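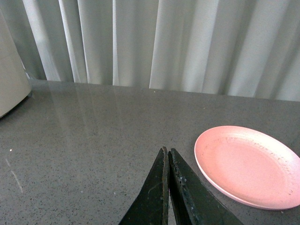 How many times does a machine have to be shown something before it can do it alone?

Caroline Waweru had been told 52 for this task, and by the middle of the afternoon she had 27 that counted.

The ones that counted were written in blue in the log. The others were in pencil, with a word next to each. Slipped. Slow. Sneezed. Ditte Mikkelsen, who ran the sessions at Lasteden, wanted the bad ones kept as well, and she wanted to know what had been bad about them.

Caroline had come over from the Figueroa plant, where she packed dental supplies for 12 years until the line was shut down in December. At Jindholm, the agency that placed her, they asked if she had steady hands. She said she did. They didn't ask anything else.

The work was simple to explain. She held the controls, and the arm did what her hands did. Every movement was stored. At night the recordings went off to the people who trained the model, and some weeks later the arm would try it without her.

"Don't be perfect," Ditte had said on the first morning. "Be normal. If you go a little wide, come back the way you'd come back at home."

Caroline thought about that for most of the first week. At home she didn't go wide.

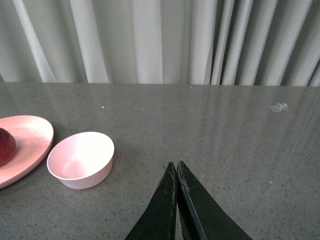

By the second week she had stopped thinking about it. She reset the counter, said "ready" out loud, waited for the tone and began. When she finished she said "done." Between the two words she didn't talk, and neither did Ditte, who sat by the door with her laptop on her knees and her shoes off.

"You always come in from the right," Ditte said after the tone.

"Is that wrong?"

"No. But it'll only know how to come in from the right."

So Caroline came in from the left. It felt like writing with the other hand. The first one went in pencil — Slow — and so did the next. The third was blue.

She found she minded about the pencil ones. She asked what happened to them.

"Some of them are the best ones we have," Ditte said. "You miss, you stop, you try again. Where else is it going to learn that?"

Caroline had trained people at Figueroa. There was a boy named Flellton, his last name, he never used the other one, who watched her for two days and then packed exactly as she did, including the little tap she gave each box before she let go of it. She had never known she did that until she saw him do it. When they closed the line he was still tapping.
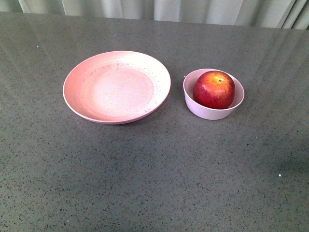

Ditte stayed late the evening they finished the count. She wanted to go back through the day's starting layouts before she sent anything off, and she asked Caroline to sit with her. They went through them quickly. At one Ditte stopped. The apple was in the bowl and the plate to the left of it was empty, and she asked which task that was, moving the apple out or leaving it alone. Caroline looked in the log. "Out," she said. "Onto the plate." Ditte typed it in.

They played that one through at double speed. Caroline watched the arm cross to the bowl, close, lift, travel and lower. Before it opened, it dipped once, a very small amount, and came back up.

"What's that?" Ditte said.

"What?"

Ditte ran it back. The arm lowered, dipped and let go. She opened another one from the morning, and it was there too.

"Do you want me to do them over?" Caroline asked.

Ditte thought about it. She pulled her shoes toward her with one foot and started putting them on.

"No," she said. "Leave it in."

Caroline wrote the last number in blue and capped the pen.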